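Prinwood 硬蜡木油 家具及桌面用
生产：Pramberg 木材护理
产品页面更新：2023年6月27日

产品 > 木材表面 > 油类 > Prinwood 硬蜡木油

产品介绍

Prinwood 硬蜡木油是一种给室内木制品使用的表面处理油，由植物油和天然蜡配成。它适合桌面、书架、柜门、窗台、木椅和儿童房间的家具。油进入木材表层，蜡留在上面，形成薄的保护层。涂过以后，手摸上去仍然是木头的感觉，不像厚漆那样光滑和冷。

我们公司在 Pramberg，最早只给本地的木工做油。现在 Prinwood 系列有无色、浅白、蜂蜜和深褐四种颜色。本页说的是罐装的标准型。如果您需要给地板使用，请看地板型的页面，因为地板型里面的蜡更硬，干燥的时间也不一样。

适用的木材

白蜡木、枫木、桦木、榉木、橡木、胡桃木、松木和云杉都可以使用。含油很多的热带木材，例如柚木，请先在不显眼的地方做小面积试验。已经涂过聚氨酯漆或硝基漆的表面不能直接涂油，必须把旧漆完全磨掉。贴木皮的板材可以使用，但是打磨要很轻，木皮很薄，磨穿了不能修补。

浅色木材请特别注意颜色的选择。无色型会让木材稍微变深、变黄，效果好像木头被水打湿时的样子。多数客户喜欢这个效果，也有客户希望木材保持刚刨好时的颜色。后一种情况请选浅白型，它含有少量白色颜料，可以抵消变黄。浅白型涂得太厚时，木纹的凹处会出现白色的积料，所以一定要擦干净。

规格

容量：100 毫升（试用装）、1 升、2.5 升
颜色：无色、浅白、蜂蜜、深褐
光泽：丝光；无色型另有哑光
涂布遍数：2 遍
稀释：不需要，打开即可使用
工具清洗：Bokari 刷具清洗剂或松节油
保存：密封、防冻，未开罐可保存三年

试用装的量不多，主要是让您在样板上比较颜色，也可以处理一个小凳子或者几块砧板大小的木板。请不要只看屏幕上的色卡决定颜色。每个屏幕显示不同，同一种木材的不同板子吸油也不同。

使用以前的准备

木材应当干净、干燥，没有蜡和油污。先用 100 号砂纸去掉刨痕和旧的涂层，再换 150 号，最后用 200 号左右的砂纸细磨。最后一遍请顺着木纹的方向。磨得太细并不好，表面被压紧以后油进不去，颜色会变浅，耐用性也下降。

桌面的边和端头吸油比平面多。如果您希望颜色一致，端头可以多磨一遍。打磨之后请用吸尘器和干布清除灰尘，不要用湿布。湿布会使木毛立起来，您又要再磨一次。
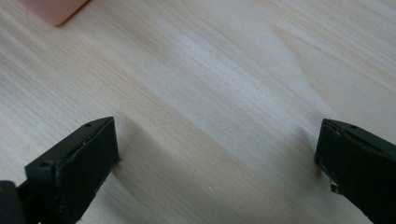
涂布的方法

使用前请把罐子里的油搅拌均匀，有颜色的型号要从底部搅起。搅拌不要太快，以免产生气泡。工作温度以摄氏十五度到二十五度为好，房间要通风，但不要让风直接吹在桌面上，风会带来灰尘，也会让表面干得太快。

用短毛刷、不掉毛的棉布或者白色擦拭垫，把油薄薄地涂开。我们推荐 Šimek 的短毛平刷，它的毛比较硬，能把油推进木材的细孔。一次只涂您能在十分钟内处理完的面积。大的桌面请沿着长的方向一条一条地涂，不要在中间停下来，否则干了以后会看见接头。

涂完等十到十五分钟，再用干净的棉布把没有吸进去的油全部擦掉。这一步最容易被忽略。留在表面的油干得很慢，会发粘，还会粘住灰尘。擦完以后请从侧面对着光检查，亮的斑点就是还有多余的油。

第一遍干燥大概需要十二小时。如果表面摸起来有点粗糙，可以用细的擦拭垫轻轻擦一下，去掉灰尘，再涂第二遍。第二遍用量比第一遍少，大约一半就够。椅子腿、柜子内侧这样磨损少的部位，也请涂满两遍，这样整件家具老化的速度比较接近。

干燥和开始使用

第二遍涂完，一天以后可以小心地使用。完全硬化需要十四天左右，在冬天或者潮湿的房间里时间会更长。硬化期间请不要盖桌布，不要放橡胶脚的物品，也不要用水擦。洒了水请马上用干布吸走。

日常保养

平时用干布或者拧得很干的湿布擦就可以。不要使用含氨水的清洁剂、去污粉和超细纤维的磨砂布。桌子每年可以保养一次，我们自己的习惯是在十一月，开始供暖以前。在干净的桌面上涂很少的油，擦匀，再擦干，不需要打磨。

有小的划痕时，用 200 号砂纸只在划痕的地方轻磨，再用布涂一点油。因为没有漆膜，修补的边缘一般不明显。热杯子留下的白圈，如果不深，也可以用这个方法处理。红酒和浓茶在没有完全硬化的表面上可能留下痕迹，请尽快擦掉。

常见的问题

涂了三天还是粘
多数情况是多余的油没有擦掉。请用布蘸一点新的油，把表面擦软，然后马上用干布擦干净。如果已经粘了几个星期，请用松节油清洗，干燥后重新涂一遍。

颜色有深有浅
松木和桦木常有这种情况，同一块板上吸油不均匀。请在涂有色型以前先涂一遍很薄的无色型，干燥后再上颜色。

可以涂在旧的油面上吗
可以，条件是旧的油已经干透，而且没有用过含硅的家具护理喷剂。含硅的表面会出现小圆坑，只能重新打磨。

可以用在户外吗
不可以。本产品没有防紫外线的成分，也没有防霉的成分。

安全提示

沾过油的布会自己发热，有起火的危险。使用后请把布泡在水里，或者放进有盖的金属容器，也可以在室外平铺晾干，不要揉成一团扔进垃圾桶。请把产品放在儿童拿不到的地方。液体碰到眼睛时，用清水冲洗并咨询医生。打磨时请戴防尘口罩。

订购和运送

本产品可以在我们的网页上订购，也可以向经销的木工商店购买。有色型开罐以后不能退货，所以请您先用试用装比较。同一张桌子需要多罐时，请选相同批号，批号印在罐底。如果批号不同，请在使用前把几罐倒在一起搅匀。

相关产品

Prinwood 地板硬蜡油
Prinwood 木器清洁皂液
Šimek 短毛平刷，宽型和窄型
Bokari 刷具清洗剂
白色擦拭垫，细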